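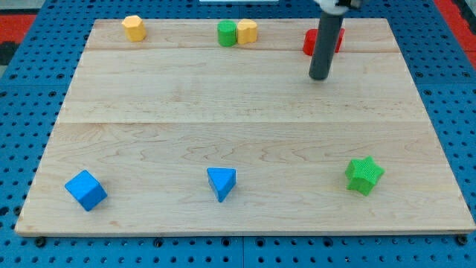

Nondumska
Contributing editor, baked dishes and casseroles

Prallton bean bake

Prallton bean bake (also Prallton beans, or just "the bake") is a slow-baked dish of dried white beans, onion, cured pork and cider, finished under a crust of buttered crumbs. Eaten mostly in and near the town of Prallton. Main dish at home, side dish at church suppers and fairs. Served hot, or cold the next day on bread.

Name

From the town. Older handwritten recipes say "crumb beans." The word "bake" shows up once it was sold by the pan. Not the same as Staller beans, a sweeter dish with molasses and no crust, though the two get mixed up on menus a lot.

Ingredients

Small white beans, usually navy. Great northern will do but goes soft at the edges. Yellow onion, sliced thick. Salt pork or slab bacon, 200 grams to a family-size pot in most written versions. Hard cider, dry. Dry mustard, black pepper, bay leaf. A spoonful of brown sugar in some kitchens, none in others, and people will argue about it. Tomato is not used. Garlic is rare before recent versions.

Crust: stale white bread, torn up small, tossed with melted butter and a little salt. Cracker crumbs are an accepted substitute. Rye bread is found in the Staller area.

Preparation

Beans soak overnight, get drained, then simmer in fresh water until the skins wrinkle when blown on. Cooking water is saved. Pork is browned in its own fat and the onions go in after, cooked until limp and no further.

Everything is layered in a deep pot, onions at the bottom, beans, pork, beans again. Cider first, then enough of the saved water to cover. Lid on. Low oven, most of the day in the old recipes, four to five hours in newer ones. The pot is checked every hour and topped up when the beans stand above the liquid. Stirring is avoided, breaks the beans.

Salt goes in late. The pork brings plenty and cooks differ on whether any more is needed at all.

Lid comes off for the last part. Crumbs on, oven turned up, out again when the top is brown and the edges bubble. Ten minutes rest before it's cut into. Spooned, really, it doesnt cut.

Variations

Rainer style. Smoked sausage in place of salt pork, sliced and added halfway. Thinner sauce, closer to a stew, and the crust is often left off until serving.

Meatless. Butter and extra onion, sometimes dried mushrooms, with the soaking liquid from the mushrooms replacing part of the bean water. Common in Lent.

Apple. Tart apple sliced in with the onions. Cider cut back or the whole thing turns sour.

Quick. Canned beans, under an hour start to finish. Stock replaces the bean water. Sauce stays thin unless a cupful of the beans is mashed in first.

Serving

Brown bread, pickled beets, coleslaw. Mustard on the table. The crust is divided up with some care, everybody wants a corner piece when it's made in a square pan. Cold bake is mashed on toast with vinegar, or fried in a skillet until it it crisps on one side.

Prallton holds a bean supper each May, with pots entered by household and a seperate table for meatless ones. Judged on crust and on whether the beans are whole.

Storage

Keeps three or four days in the refrigerator, covered. Thickens a good deal as it sits, so water or cider is stirred in on reheating. Freezes fine without the crust. With it, soggy. Fresh crumbs go on after thawing.

See also: Staller beans; Crumb topping; Salt pork; Hard cider in cooking

Last edited 2023-12-03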